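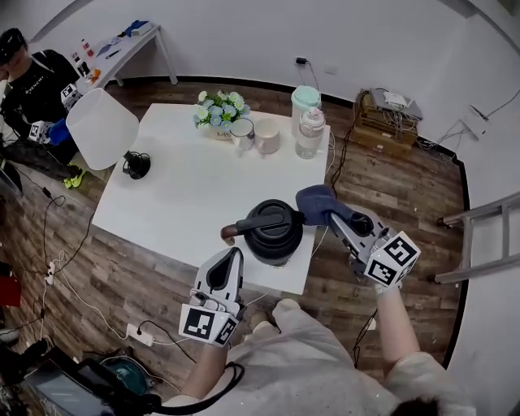 Kettle, flowers, two mugs, one lamp having a lie-down.

Table clearing, a thread. Everyone agrees a square white table should be clear. Everyone then puts a kettle on it.

The lamp has been on its side long enough that I've stopped seeing it as a fault. Irfan calls it mood lighting. 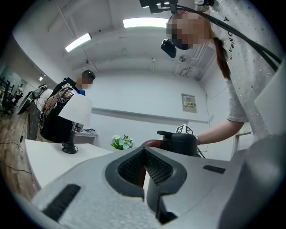 HOME & TIDYING

Slamet's rule is 2 people to a table, 3 if one of them can be trusted with the flowers. They're artificial. They still get carried like a newborn.
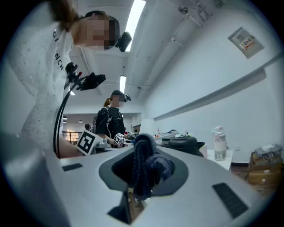 Wiping down is my favourite bit and I will fight you for the cloth. Puspita does the kettle, handle first, then the lid. A white top shows every crumb, and you do end up leaning right over it with a bare forearm across the middle, so push your sleeves up.

Mint lid tub: still no idea where it lives. Suggestions welcome.

We use cookies. Accept / Manage
© Melati Pelupessy | Contact | Back to top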